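Questions about sending books to Jemside

Which books do you take?
We take thick and thin books, also with worn covers. Please do not send books with mould.

My book has a small chip in the yellow cover. Is it a problem?
No. Fionnuala Conneely looks at each cover and writes to you before any repair. The repair of one edge costs 11 pounds.

How should a thick book be kept?
Keep it upright, with the covers straight at both sides of the pages. If there are gaps between the pages, do not press them with force. 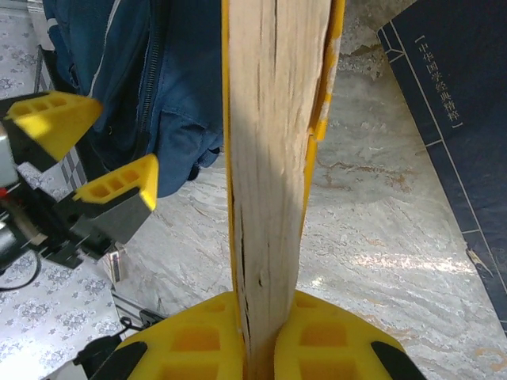
How long must I wait?
Usually 10 days. In December it can be 30.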